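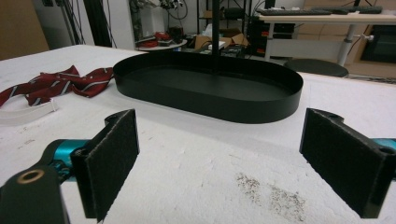 Warum die Ausleihe von Hausrat nicht einfach gebührenfrei bleibe, wollte eine Leserin unter unserem letzten Beitrag wissen; die Nachbargemeinde verlange schließlich auch nichts.

**1/** Die Gemeinde Borkstead nimmt dazu Stellung. Die Leihstelle Sondum hält derzeit 2295 Gegenstände vor, vom Tapeziertisch bis zur Festtafelausstattung. Die Nutzung bleibt kostenfrei. Erhoben wird ab Oktober lediglich eine Bearbeitungsgebühr von zwei Euro je Vorgang.

**2/** Die Einnahmen fließen ausschließlich in Reinigung, Instandsetzung und Ersatzbeschaffung. Für den laufenden Haushalt sind hierfür 3000 Euro veranschlagt. Eine Verwendung für andere Zwecke ist nach § 4 der Benutzungsordnung ausgeschlossen.
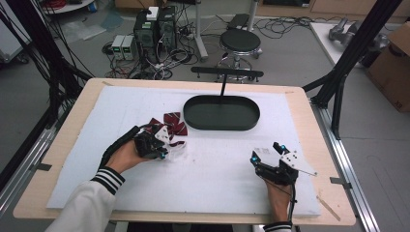
*Lesezeit der vollständigen Benutzungsordnung: 2 Minuten*

**3/** Die Leihfrist beträgt weiterhin vierzehn Tage. Eine einmalige Verlängerung ist möglich, sofern keine Vormerkung vorliegt. Anträge nimmt die Ausgabestelle Foley schriftlich oder am Schalter entgegen.

**4/** Inhaberinnen und Inhaber des Sozialpasses sind von der Gebühr befreit. Gleiches gilt für Schulen, Kindertagesstätten und eingetragene Vereine mit Sitz im Gemeindegebiet. Der Nachweis ist bei der Abholung vorzulegen.
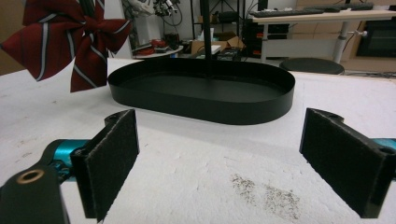 **5/** Für Schäden haftet die entleihende Person nur bei Vorsatz oder grober Fahrlässigkeit. Übliche Gebrauchsspuren werden nicht berechnet. Eine weiße Tischfläche mit einzelnen schwachen grauen Flecken etwa gilt im Sinne der Ordnung als vertragsgemäß genutzt. Brüche und fehlende Teile sind dagegen bei der Rückgabe anzuzeigen.

**6/** In der Rückgabestelle Boltden stehen 79 Schließfächer zur Verfügung, die auch außerhalb der Schalterzeiten zugänglich sind. Sperrige Gegenstände sind weiterhin persönlich bis 17 Uhr abzugeben.

**7/** Die geänderte Fassung der Benutzungsordnung liegt in allen Ausgabestellen zur Einsicht aus. Bereits bestätigte Reservierungen werden nach der bisherigen Regelung abgewickelt.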